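Careers > Textiles and Laundry Science

August 19, 2020
Posted by Luana Bragança

Textile Care Technician, Fixed Term, Sevard Laboratories (Istby site)

Sevard is recruiting one technician for the Trilel program, a study of how domestic laundering changes the colour and dimensions of dark garments over repeated cycles. The position is full time at our Istby laboratory and runs until the end of February. An extension is possible but should not be assumed.

The technician will operate the wash line, condition and measure specimens, and keep the test record. The work is repetitive and must be done the same way on the last day as on the first. Previous holders of the job came from commercial laundries, garment quality control and university textile courses, and all three backgrounds are suitable.

Duties

Load and run front-loading and top-loading machines to a written schedule. Weigh detergent doses. Mark garments with sewn reference points before the first cycle and measure between those points after conditioning. Grade colour change against grey scales in the viewing cabinet. Enter results on the day they are taken, and initial any correction so that the original figure can still be read.

Each garment in the program goes through 80 cycles. The present batch is 300 garments, mostly trousers and long-sleeved tops in cotton, polyester and blends of the two. Measurements are taken flat, without tension, at fixed intervals set out in the test plan. Specimens that tear or lose a seam stay in the batch and are reported as failures - they are not to be repaired or replaced.

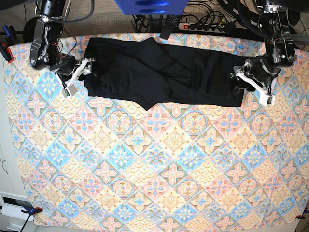 Do applicants need a degree? A certificate or diploma in textiles, chemistry or laboratory practice is enough, and two years of relevant paid work will be accepted in place of either.

Selection criteria

Essential:
- normal colour vision, confirmed by a test at interview
- able to lift wet loads of up to 12 kilograms and stand for most of a shift
- clear handwriting and basic spreadsheet skills
- experience following a written procedure in a laboratory, factory or laundry

Desirable:
- practice in grey scale grading or other visual assessment
- knowledge of fibre identification by burn test or microscope
- some familiarity with water hardness measurement

Strong fragrance interferes with the odour panel that shares the building. Staff are asked not to wear perfume or aftershave on site, and this applies to visitors and interview candidates as well.

Hours and conditions

The standard week is 38 hours over five days. Shifts start at 7 am or 10 am on a fortnightly roster. A short attendance is required on one weekend day in every four, to move specimens from the drying racks to the conditioning room, and is paid at the penalty rate. Lab coats, gloves and safety footwear are supplied. Parking is free behind the boiler house; the nearest bus stop is on the main road and the footpath is unlit in winter.

The successful applicant will spend the first two weeks in supervised grading. A technician whose grades differ from the reference set by more than half a step will repeat the training before working alone.

A parallel wash line operates at our Abu Hammour laboratory, where the supply water is treated differently. Results from the two sites are compared monthly by telephone. There is no travel in this position, and applications for work at Abu Hammour should be made through that office.

How to apply

Send a résumé of no more than 3 pages and a covering letter that addresses each essential criterion in order. Letters that do not address the criteria will not be read further. Name two referees, one of them a current or recent supervisor. Quote position number 89 in the subject line.

Applications should be addressed to Luana Bragança, Laboratory Manager, Istby. Late applications will be considered only if the position is unfilled. Interviews take half a day and include a practical measuring exercise - bring reading glasses if you use them.

Recent listings
Wash Panel Members, Casual, Istby
Water Treatment Operator, Abu Hammour
Records Clerk, Part Time
Trilel Program: Call for Used Work Trousers
Dye House Trainee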